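Jusska fan club bulletin, 5/1/24

May is a thin month for Jusska anniversaries, so we take what we can get. Five years ago she sang two songs at the Grurness harbor fair, one of them on purpose. The second was filler while the band hunted for a fuse, and it is now the one everybody requests.

The petition to get it onto a record stands at 2,582 names - three of them are my aunt, under various spellings.
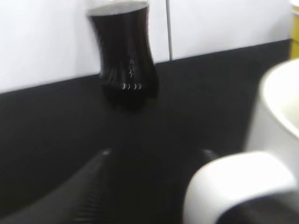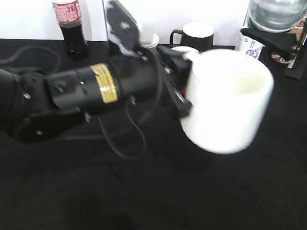
Nurhan Yurt writes that the fair version ran longer than the tape we all trade, with a whole extra verse about the ferry, and that she would sign again if it were included. Poul Kjærgaard remembers no ferry. The Dadorley show is still set for October, and tickets go to members first, provided the members have paid.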